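June 14, 2020

Spent most of the day on the Rellow checklist, and I'm kind of in love with it now. It's the house rules for our laundry setup, 21 rules when I started and 13 tonight (yes, I cut that many!). The first one is still my favorite: fingers open and clear before any new command goes in.
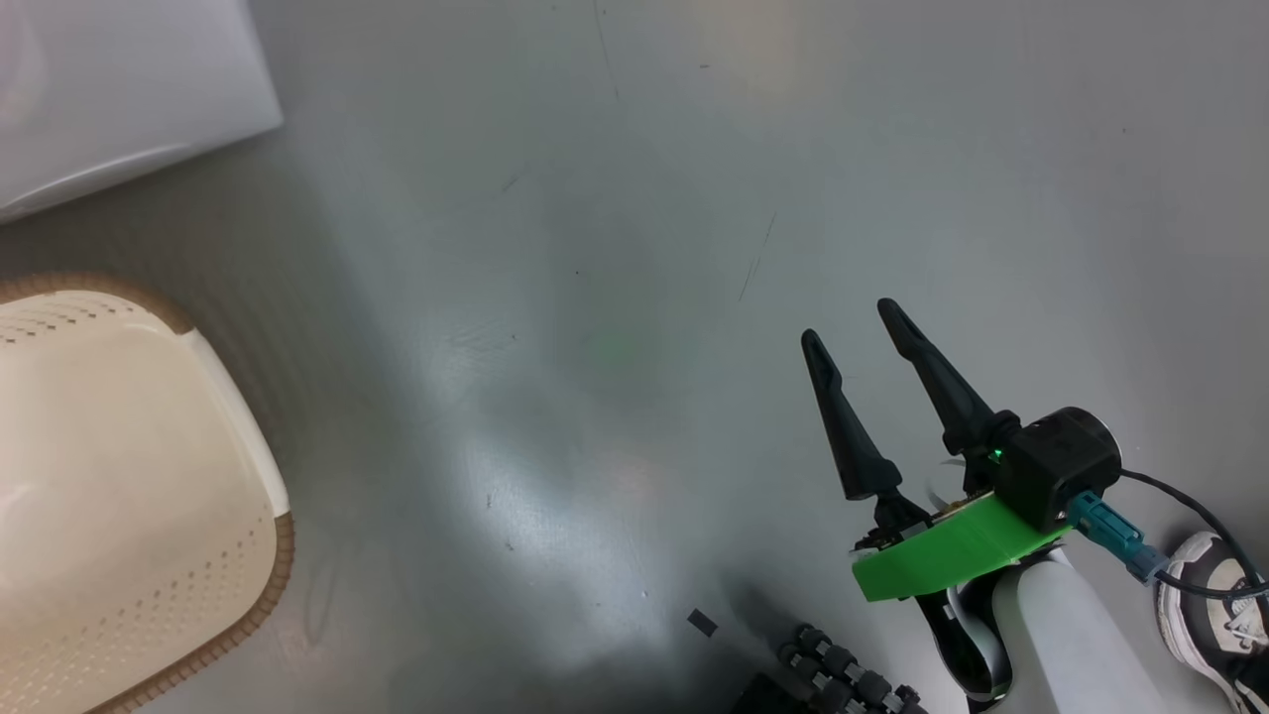 2 min read

I keep going back and forth on the floor rule. Rivix wants everything off the floor inside the reach line, shoes and cables included, and I wrote it that way back in February. But people step in, of course they do, so now it says stop the arm first, then step in. Much easier to follow!

Then the washer page. Door fully open before the arm gets near it, basket parked in front, and a person checks the drum by eye before every load. Fashola's version had us logging that check on paper and I got so sick of it at 334 lines that I made it a tick box.

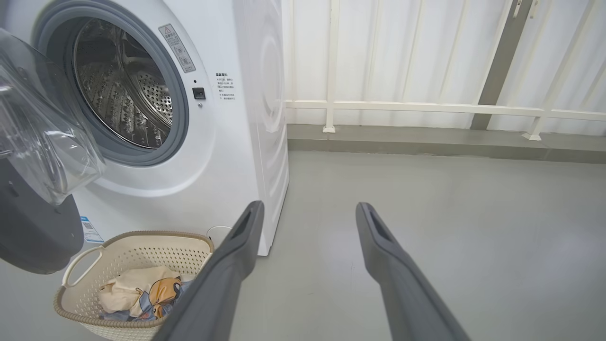
Washer door open, basket in front, gripper open.

Still stuck on speed near the glass. Nuseo's draft says 40 percent and I'd go slower, so I left a question mark next to it and went to make dinner.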